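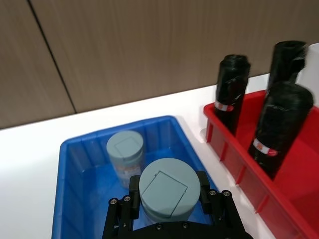 图1 蓝色塑料收纳箱与带盖的罐子

通俗小说阅读 第三讲讲义
黄金时代侦探小说:线索是怎么藏起来的
授课:Zhiqiang Xia
2025年5月21日

上次课后有同学来问,读侦探小说算不算“正经读书”。当然算!我自己从初中起就窝在被子里读这些东西,读到现在还没读够。今天这一讲我盼了整整一个学期,咱们直接进入正题。

一、先说“公平游戏”

二三十年代的英国侦探作家之间有一种默契:侦探看到的,读者也要看到。诺克斯在1929年写过“十诫”,范·达因稍早一点写过二十条守则,两份清单都带着几分玩笑,可是读起来真过瘾,大家回去务必找来看看。诺克斯不许有双胞胎突然冒出来(除非事先铺垫过),也不许侦探靠说不清的直觉破案。

规矩定得这么细,好看的地方恰恰在于作家们怎么钻空子。克里斯蒂的《罗杰疑案》1926年出版,当年就有读者气得不行,说她作弊。还没读过的同学请先跳过下面第三节,我是认真的,第一次读这本书的机会一辈子只有一回!

二、藏线索的几种手法

1. 混在清单里。作者让人物报一串东西:信纸、手套、半支蜡烛、一把钥匙。真正要紧的那一件往往夹在中间,读者的眼睛一滑就过去了。

2. 紧跟着一件更热闹的事。线索刚露面,隔壁就传来一声尖叫,谁还记得刚才钟停在几点?

3. 借不可信的人之口。爱唠叨的老太太、喝多了的园丁、撒谎成性的侄子,他们偶尔说一句真话,读者偏偏不当回事。马普尔小姐系列里这一招用得特别多,几乎每本都能找到。

4. 给对了事实,给错了解释。华生和黑斯廷斯的用处就在这里。他们老老实实地把看到的讲出来,顺手附上一个错误的结论,我们跟着就信了(我读到第三遍还会信)。

三、叙述者的问题(含剧透)

《罗杰疑案》的叙述者谢泼德医生没有对读者说过一句假话,他只是少说了几句。请重读他离开书房那一段,注意时间上的那个小缺口。第一遍读,这里平平淡淡;第二遍读,后背发凉。课堂上我们会把这一段逐句念出来,请带书。中译本有好几种,哪种都可以,页码对不上没关系,按章找就行。

四、少年时代的侦探读物

布莱顿的“五伙伴”也想请大家翻一本,读得慢的人一个下午也够了。暗道、灯塔、走私犯、姜汁汽水,情节简单得很,可是线索的摆法和成人侦探小说是相通的,孩子读者同样要求公平。两相对照着读,会发现很多有意思的地方,比如大人在这类故事里总是恰好不在家。

五、作业

(一)从本学期书单里任选一部长篇,读到侦探召集众人之前停下来,写下你认定的凶手和3条理由,然后再读完。猜错完全不扣分,我当年猜《无人生还》错得一塌糊涂。

(二)仿写一段,4,000字以内,地点统一设在一个叫 Irkwood 的村子,村里有一位姓 Fakhoury 的药剂师和一条名叫 Keno 的狗。其他人物自己添。要求至少用上第二节里的2种手法,并在文末注明用在哪里。去年有位同学让狗成了全文最关键的证人,写得妙极了,我到现在还常常拿出来读。

两项作业9月开学后第一次课交,打印或手写都收。

六、延伸阅读

多萝西·塞耶斯《九曲丧钟》:开头慢,请忍一忍,钟声响起来以后就放不下了。
约瑟芬·铁伊《时间的女儿》:侦探从头到尾躺在病床上,查的是几百年前的旧案。
约翰·迪克森·卡尔《三口棺材》:第十七章就是著名的“密室讲义”,可以单独拿出来读。

下一讲谈密室,请提前读完《三口棺材》的前五章。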